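The Signs Were Left to Albane

Albane Lefèvre had cleaned the Trerkbridge offices for 17 years, and in all that time she had never once had the corridors to herself, not properly, because there was always Dwight Tremblay somewhere behind her with the big vacuum and a story about his sister's knees. Now it was December, and Dwight had gone over to days, and the carpets belonged to 3 squat machines from Nuron that came out of their cupboard at nine and went up and down, up and down, as patient as cows.

She didn't dislike them, mind you. She said good evening to them (well, you would, wouldn't you?) and she had to admit the carpets had never looked better. But a machine that keeps its nose to the floor has nothing to say about knees, and on the long stretch past Rallis, where the lights go down at night to save money, she found herself humming just to have a bit of company.

Ludivine Marty from the office had explained it all very kindly, with biscuits. The machines would do the floors, and the people would do what she called the detail. Albane had looked down the new list that evening and found that the detail was door handles, skirting boards, the backs of chairs, and every emergency exit sign in the building, all 39 of them, and most of them set down by the carpet where you had to get on your knees.

So down she went, one hand on the wall to steady herself and the purple cloth in the other. 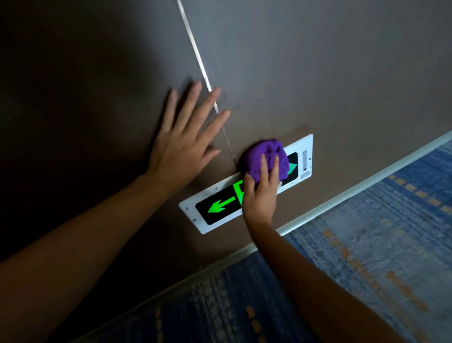
Albane's new round: the low signs, by hand.

She had just done the arrow when one of the machines came humming round the corner, slowed, and stopped behind her heels. It waited. She took her time over the rest of the sign, and still it waited, with its small light blinking.

"Dwight would've gone round me," she told it, "and he'd have knocked the bucket over doing it."

Then she shuffled across to let it by, and while it went past she told it how his sister was getting on.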